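Reading time: 3 min

We use cookies to remember your settings. Accept | Manage preferences

Unit 3. Comparing two-finger grippers on thin and flexible objects
Course notes, prepared by Zyanya Serrano and Oluwatosin Aliyu

3.1 Purpose

Unit 2 dealt with rigid blocks, where a parallel grasp either closes on two flat faces or misses. Thin objects behave differently. The usable grasp height may be only a few millimeters, and the fingertip has to reach the table, or come very near it, before closing. Errors in table height that did no harm in Unit 2 will now decide the outcome of a trial.

3.2 Finger sets

The lab compares two finger sets on the same gripper body. The Kalix set has long tapered fingers with angled tips. The Nnaji set is shorter and blunter, with a wider pad. Both are driven by the Sonau controller, and the closing force limit is the same for both. Do not change it between sets.

Pad wear affects the results. Friction on a scuffed pad is lower and less even than on a new one, so record the pad condition before each session. Clear lint from the tips, especially after working with fabric.

3.3 Approach

Two strategies are used.

Top pinch: the fingers straddle the object and close across its short side. Works for objects narrower than the maximum opening.

Edge pinch: one finger is placed on the object or just under its edge, and the other closes against it. Needed for wallets, envelopes and folded cloth. The first contact usually shifts the object, so the approach should be slow - 20 mm/s or less over the last part of the descent.

With leather goods, seams and snaps matter. A snap makes a local high point, and a tip that lands on it will tilt the object before the pads meet. Choose a grasp point clear of hardware where possible.

3.4 Wrist camera

The wrist view is used to check finger placement before closing. It gives good lateral information and poor height information near contact. Patterned surfaces can also confuse edge detection: veining in a marbled tabletop may produce stronger gradients than the outline of a pale object. Stitching is often a better cue than the outer edge.

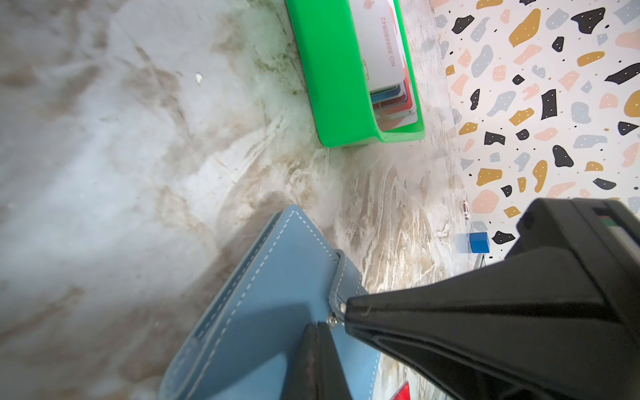

Figure 3. Wrist view, light blue wallet on a marbled surface. The larger finger ends beside the snap; the narrower one rests on the leather.

3.5 Procedure

Run 3 trials per object and finger set. Log approach height, contact height, final opening and outcome (held, slipped, missed). A trial counts as held only if the object stays in the fingers through the full lift and return.

Reset the object by hand to the marked pose. Questions about the logging script go to Hauwa Ogundipe.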